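Bralcombe Community Workshop
Monthly Safety Checklist, April
Building: Larken Street annex, ground floor
Checked before opening, Saturday

Exits and walkways
Front door opens fully: OK
Rear door opens fully: OK. Closer is slow, still latches.
Exit sign lit: OK
Aisle by the lumber rack: FAIL. Offcuts on the floor again. Moved to the bin, recheck next month.

Fire
Extinguisher 913, main room: OK. Gauge in green, pin and seal in place.
Extinguisher by the kiln: FAIL. Tag missing. Oakley to replace at next service.
Smoke alarm test: OK in 4 rooms. Office alarm chirps, needs a battery.

Equipment
Moving parts clear of rags and loose cords: OK
Guards on band saw and grinder: OK. Grinder tool rest was too far out, reset.
Emergency stops tested: OK 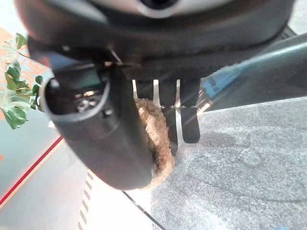

Dark gray housing with metal ring, black cylindrical part below.

Electrical
Panel clear for 3 feet: OK
Extension cords: one with a cracked plug, cut up and thrown out.
GFCI outlets at sink: tested, both trip and reset.
Heater in the classroom, 900 watts: OK on its own circuit. Do not run it off the power strip.
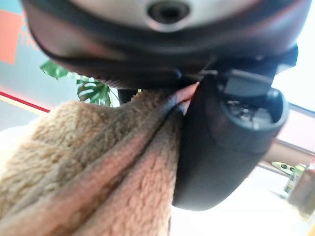
First aid and chemicals
Kit stocked: short on large bandages and eyewash. Added to the Unmont order.
Solvent cabinet closed and labeled: OK. One jar had no label, taken out for disposal.
Safety glasses at the door: 9 pairs, two too scratched to use.

Open items carried over
Stair light at the basement door, still waiting on the landlord.
Loose tread, second step from the bottom. Taped off until fixed.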